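Bench Practice for Small Assemblies
Handout 4: Laying out parts before a kitting job

Course tutor: Helmi Hämäläinen
Bench sessions: Oskari Kinnunen and Ikechukwu Tamuno
Issued Aug 28, 2020

Welcome back, everybody, and thank you for the very full notebooks you handed in after the soldering weeks. I have read all of them (yes, even the one with the coffee ring through the wiring diagram) and you will get them back at the start of the next session. We now leave the iron alone for a while and turn to something that looks so simple that people tend to skip it, and then spend the rest of the afternoon hunting under the bench for a part with its leads tied in a knot.

Kitting, for those who missed the introduction, means gathering the parts for one unit into one tray before anybody starts putting the unit together. The person who builds the unit should be able to sit down, look into the tray and begin. Reijo Räsänen, who taught this module for years before me, used to compare it with a cook putting out the flour and the eggs before lighting the oven, and I have never found a better way of putting it, so I shall go on borrowing his.

4.1 Supply bins and the kit tray

Let us start with the table itself. You want a plain, pale surface, clear of tools and mugs, with enough room that your sleeves don't drag over anything. The supply bins go out to the sides and the kit tray goes in the middle, where both hands reach it comfortably. Each bin holds one kind of part and only that kind. If you find a stray in a bin, put it back where it belongs before you do anything else, however much of a hurry you are in.

We use shallow bins with a raised rim. A deep bin holds more, of course, but you end up digging in it, and digging is how leads get bent. With a shallow one you can see every part from where you sit, and you can get your fingers round it from the side. The colour matters a little too. Silver parts and dark leads show up nicely against yellow, and a red board shows up against nearly everything, bless it.

The kit tray should look different from the bins. Ours at the Stikavden bench are steel for exactly that reason, and once you have worked with them for a morning your hands will know which is which without your eyes being asked. Line the bottom with something white and clean. A sheet of paper will do perfectly well for the exercises, and you can pencil the outline of each part on it if that helps you while you are learning.
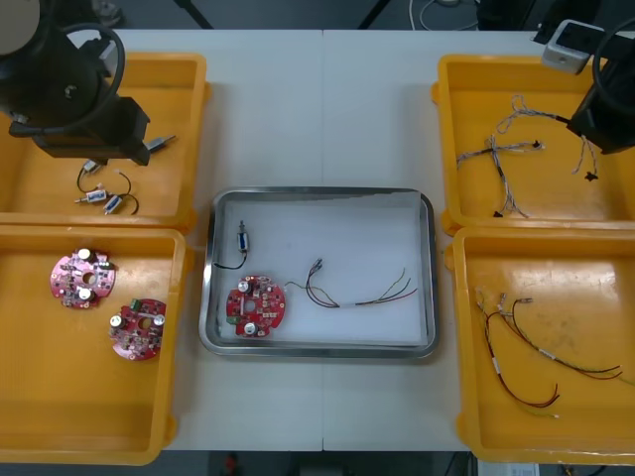
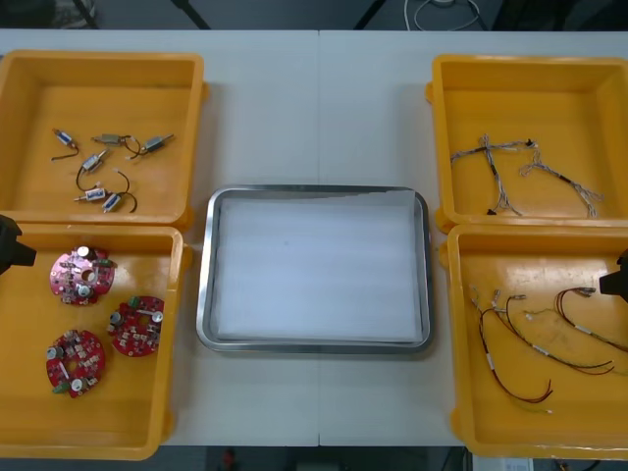
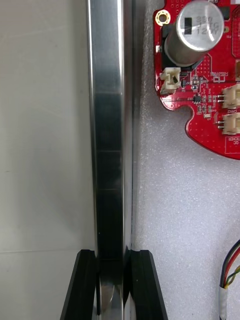
4.2 Parts with leads

Now, a part with wires attached is never as obedient as you would like it to be. Two of them left side by side will get acquainted, and by the time you come to pick one up you have both. Put them down in the bin one at a time, with a finger's width between them if there is room, and let the leads lie in whatever curve they want to take. Please don't wind them round the body to make them tidy! It looks lovely and it puts a strain on the very spot where the wire goes in, and I have seen a whole box spoiled that way by somebody who meant nothing but kindness.

Pick the part up by its body. If a neighbour's lead comes along with it, stop, lower it again and free the lead with your other hand. Shaking it loose is quicker about one time in three and a nuisance the other two.

4.3 Bare circuit boards

Boards are held by the edge, with the fingertips, and you have all heard me on this subject already. With round boards there is no corner to take hold of, so it is worth looking for a moment at where the taller components stand before your hand goes in. Taking hold of a capacitor because it happens to stick up like a handle is the commonest fault I see in the first week.

Lay boards flat with the components upwards. They may sit close together but should not lie on top of one another, as the pins underneath one board will happily scratch the face of the next. Where a board has to wait a long time, or travel from one room to another, give it a piece of foam to lie on. Wear your wrist strap for all of this, clipped on before you sit down.

4.4 Filling the tray

Work in the same order each time. I go from the heaviest part to the lightest, Oskari goes from left to right across the table, and we have agreed to stop arguing about it. Choose one and stay with it for the whole job, and write it at the top of your sheet.

When the tray is full, check it against the parts list with your finger on the line, saying each item aloud. You will feel silly for the first ten minutes. Kalevi Sjöberg's group did their whole Wovonum exercise like this last year, muttering away like a bus queue, and they handed in very clean sheets.

Exercise for next time

Read pages 59 to 70 of the Daden workbook. Then draw your own bench from above, with the bins and the tray in the places you would choose, and mark with an arrow the path each hand takes. Bring the drawing to room 629, where Ikechukwu will have the parts lists ready. Those of you on the Ikonen project in September should keep your drawing afterwards, as you will need it for the first report.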